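# Datgate 118 – Scale Model Display Case

The Datgate 118 is a closed display case for static models of aircraft, rolling stock and airfield vehicles. It was designed by Wian Kekana for local history rooms and small aviation museums, where models often stand near a window and are moved between exhibits. The case is supplied assembled, with a base, a clear cover and a rear service panel.

The internal width is 118 cm. This accepts most twin-engine bombers and flying boats in the larger scales, or a line of smaller single-seaters. The clear height is 40 cm above the deck, enough for a biplane on a short stand. Depth is 28 cm as standard. A deeper base is made to order by Gultex, who also cut the mounting pads.

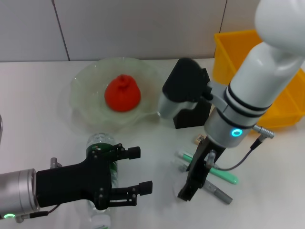

Deck finish is the option that most affects how a model reads from the front of the case. Three are offered: white, mid-gray and a printed concrete apron. White suits saturated colors, and a small red-orange object in a pale green glass dish stands out on a white tabletop. It is less kind to silver or bare-metal airframes, for which the gray deck is recommended. The apron print is intended for models shown on their wheels and should not be combined with stands.

## Mounting

Two Aubert rails run the full width of the deck. Stands clamp to the rails from below, so the deck itself is not drilled. Models with fixed landing gear can be held with wire loops at the axles. Do not use adhesive putty on printed decks – it lifts the ink.

## Cover and seal

The cover lifts off vertically and requires 2 people. A Bustar gasket around the base keeps out dust, but the case is not airtight. Clean the cover with a damp microfiber cloth only. Glass cleaners containing ammonia will haze the surface.

## Ordering

State deck finish, depth and number of stands. Replacement gaskets and rail clamps are stocked. Orders placed before October ship with the older pattern of service panel, which has slotted screws. Questions about nonstandard wingspans should be sent to Marietjie Swanepoel with a side view and the span in centimeters.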